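Prustura 근이완 감시 모듈 사용기

근이완 감시 모듈 Prustura를 2개월간 수술실에서 사용하였다. 대상은 전신마취 117례이며, 기존에 쓰던 Kavora 가속도 방식 장비와 병행하였다.

설치는 단순하다. 척골신경 주행을 따라 표면전극 2개를 부착하고 엄지에 센서를 고정한 뒤, 이완제 투여 전에 보정을 시행한다. 보정을 생략해도 TOF 비는 표시되지만 1.0을 넘는 값이 자주 나와 회복 판정에 쓰기 어렵다. 설명서의 해당 항목은 지나치게 짧다.

측정값의 재현성은 양호하였다. 얕은 차단에서는 두 장비의 차이가 작았고, 깊은 차단에서 PTC로 전환되는 시점은 Prustura가 더 일렀다. 전기소작기 사용 중에는 측정이 중단되며, 재개까지의 지연이 Kavora보다 길다. 팔을 몸통에 붙여 고정하는 체위에서는 엄지 움직임이 제한되어 값이 불안정하였다. 이 방식의 장비에 공통된 한계이다.

화면은 밝고 글자가 크지만 경보 음량 조절이 하위 메뉴에 있어 불편하다. 저장 기록은 2,201건까지 보관되고 이후에는 오래된 것부터 지워진다. 내보내기 파일에 환자 번호 항목이 없어 마취기록과 수작업으로 대조해야 한다. 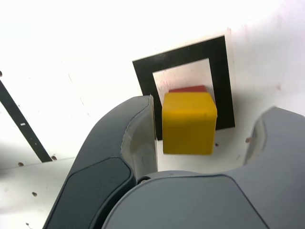
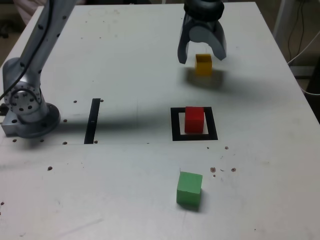
노란 큐브와 두 손가락 그리퍼

소모품 비용도 고려해야 한다. 전용 전극은 Flellthorpe에서만 공급하며, 범용 전극을 연결하면 임피던스 경고가 반복된다. 케이블 커넥터는 잠금 구조가 약해 환자 이동 시 빠진 사례가 있었다.

정량 감시 장비가 없는 수술실이라면 도입을 검토할 만하다. Kavora를 이미 갖춘 곳에서는 교체할 이유가 크지 않다. 소아용 센서는 사용해 보지 못하였으므로 평가에서 제외한다.

작성: Dilruba Seneviratne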